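The Bin Method, or How Troels Bjarnason Lost a Junk Drawer

Sunday, July 13, 2025

Start with one bin. Not six, not the matching set with the bamboo lids. Troels Bjarnason has been sorting other people's clutter for 18 years and his whole pitch fits on a napkin: big bin, plain table, tip it all in, then look.

His own drawer went first. Keys to a Mutov bike lock, long gone. Takeout menus. A Handwood spoon still in its sleeve. Took him 40 minutes, coffee included.

"You want to see the bottom," he says. "If you cant see the bottom it's too much stuff for one go."

Deep sides help, things don't roll off onto the floor. Wood table, good light. He likes metal over fabric, wipes clean. Terkari and Pereyra both make one he'd buy again, and any old tub from the garage will do untill then.

Mixed loads are the point. Toys next to drinks cans next to wrappers, all in together, and you pick one thing at a time.

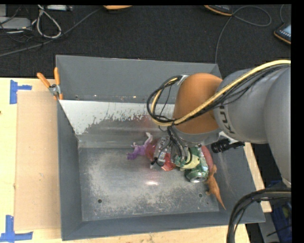 HOME & ORDER

A green can goes to recycling, easy. Shiny red crumpled stuff, look twice before you toss it. The little purple animal is the hard one. Toys get their own shelf at the Bjarnason place and a second look in August, when the kids have forgotten half of them.

Then wipe the bin. Next drawer.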